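Kartha Two-Arm Cell: Set-Up Guide
Section 4. Recording practice runs for the box task

Tuesday, December 8, 2020
By Kirsten Sutherland

Use this section after both arms have been bolted to the rail and homed. It covers the box task only. For the method itself (learning two-arm handling from recorded runs), see Section 1.

4.1 Before you start

1. Clear the tabletop of tools and spare screws.
2. Check that the purple cables are clipped along both arms and have enough slack to loop at the wrist.
3. Start the recorder and wait for the fixed view and the wrist view to come up.
4. Set the run length to 40 seconds.

Note: The plaid wall panels are part of the method. Do not swap them for plain ones partway through a set. Runs made against different walls must go in a separate folder.

4.2 Recording

5. Put the Starry Night box near the middle of the table, within reach of both grippers.
6. Bring the arms in slowly, one at a time.
7. Press Record, carry out the run, and press Stop with the arms still.
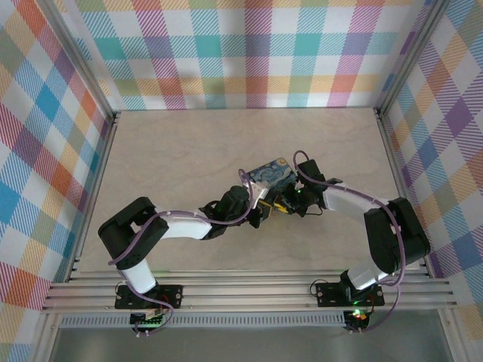
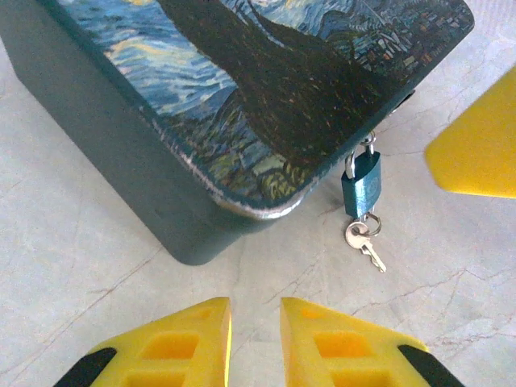

Box task, fixed and wrist views 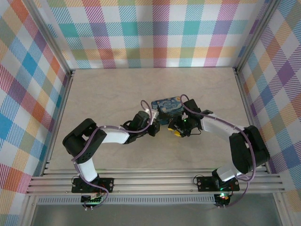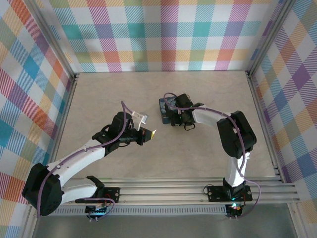
8. Open both arms and send them back to rest.
9. Mark the run Keep or Drop before recording the next one. Drop any run in which the operator reached into the cell.

CAUTION: Keep hands outside the walls while the arms are powered. The elbow joints can pinch, and the stop button cuts power to both arms — they will fall if they are raised.

4.3 How many runs

The policy in the October report was trained on 1068 kept runs. Dae-han Wi later went up to 2000 on the same cell and saw little change on the box task, so we suggest stopping at the lower number and spending the time on varied starting positions. Damián Escobar's version of the script moves the start point for you. To turn it on, set start_shift to 2 in the run file.

If the trained policy closes one gripper early, look first at the clock offset between the two arms. An offset that drifts during a session will spoil every run after it, and retraining does not fix it. Restart the recorder, check the offset again, and drop the affected runs.

Last updated: Tuesday release, build 2

Related sections
Section 3. Homing the arms
Section 5. Training from kept runs
Section 6. Moving a policy to the Dremine cell
Appendix B. Run file settings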